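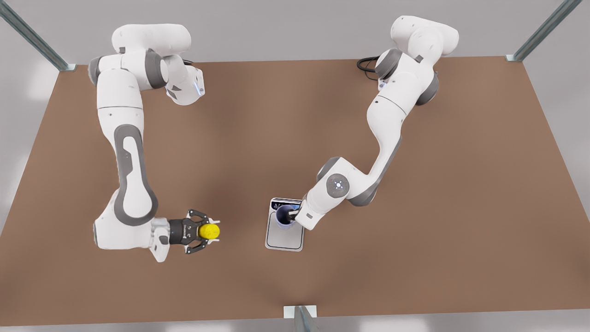

Hament two-arm kit with the Gatlow task pack - anyone paid for it yet?

Forum: Bench Automation > Kits and Services

mossop_k
Posted Jun 11, 2018

I've been sent the sales pack for the Hament kit and the render at the top is the page everyone at work keeps forwarding to each other. Two white arms on a brown table, one holding a yellow ball or lemon, the other with its fingers on a blue cup on a tray. Very nice. What I'm trying to find out is what you get for the money.

As far as I can tell the price covers the arms, the grippers, a table frame and a year of something called the Gatlow task pack, which is a subscription to ready-made routines. Pick up, put down, hand over, load a tray and so on. The rep was very keen on the task pack and went vague when I asked which tasks run on a real table today and which ones only run in the simulator.

We do small batch kitting. Mixed parts, nothing heavy. I have to give my manager a yes or no and at the moment I'm leaning no. Has anyone had one on trial?

tinplate
Had one for 4 weeks on the trial scheme. The arms are good, I'll say that first. Quiet and easy to move by hand when you're teaching a position. The task pack I would not pay for.

We ran the tray loading routine with our own parts, which are plastic caps in two sizes. With the caps laid out where the manual wants them it was fine. Tip them out of a bag the way they arrive and it spent most of the afternoon going back to its start position. Support told us to "tidy the presentation of parts". If I'm paying someone to tidy the parts they may as well put them in the tray.

mossop_k
That is more or less what I was afraid of. Did you get the same demo, with the cup?

tinplate
Yes, they did it on our bench. They brought their own cup.

Anika Quintanilla
I'll put the other side. We bought the kit in November and it has earned its keep. We don't use the task pack much either, but I think some people here want it to do the job of a fitter with twenty years in. It's a starting point. You copy a routine, change the positions and the grip width, and you have something running in a day or two. Doing that from nothing on our old Schumacher arm took me most of a month.

On simulator versus table: everything in the pack starts life in the simulator. Ask for the release sheet. Each routine has a column that says whether it's been run on hardware. Ours had 3 routines in it with that column blank, and we left those alone.

mossop_k
I wasn't offered a release sheet. I'll ask. Thanks.

gridley
Looking at the picture again, the thing that bothers me is that the two arms aren't doing anything together. There's a good gap of bare table between the yellow thing and the cup. Maybe the next picture has the ball going into the cup, maybe it doesn't. You're paying for two arms and what you're shown is two one-arm jobs on the same table.

Also a ball and a cup are about as kind as objects get. Show me a poly bag, or a bracket with a burr on it.

Anika Quintanilla
It's a still, gridley. You can't tell from a still what they do next.

gridley
No, and I can't tell that they do anything next. That's my complaint. If the hand-over works they could put up a video of it on a real bench, with real parts, no cuts. I've asked twice.

pelham_bits
Question for those who've had it in the building. In the render there's a coil of black cable sitting on the tabletop next to the arm on the right. Is that how it comes? We've got a rule about loose cables on work surfaces and I'd want it routed behind.

tinplate
Ours came with the cable loose and we clipped it to the frame ourselves. No clips in the box. Small thing, but at that price you notice.

pelham_bits
And the post at the near edge of the table, bottom middle? It looks as if it would be right where you stand.

Anika Quintanilla
We had ours put up without one, so I can't tell you what theirs is for. Ask before you order, the frame is made up to a drawing and changes afterwards are charged.

mossop_k
Right, I've had an answer from the rep. The release sheet exists. I've been told I can see it "after the scoping call", and the scoping call costs 800, taken off the price if we go ahead. So I would be paying to find out what works.

gridley
There's your answer, then.

Anika Quintanilla
That's new. We weren't charged for ours. I'd push back on it, they do give way. And ask for the trial, with your own parts on the table and your own person driving it. If they won't agree to that then I'd walk away too.

tinplate
Agree with Anika on that much. Have you looked at Jurker? One arm, no subscription, and you write the routines yourself. Duller brochure. We've got one running a cap and tray job now and it's done 140 trays a shift since we stopped fiddling with it.

mossop_k
Jurker quoted us last year, but for a different job. I'll dig it out. For now I've told the Hament rep I want the sheet and a trial using our own kitting parts, straight out of the bag, before any call gets paid for. Will post what comes back.

pelham_bits
Please ask about the cable clips while you're at it.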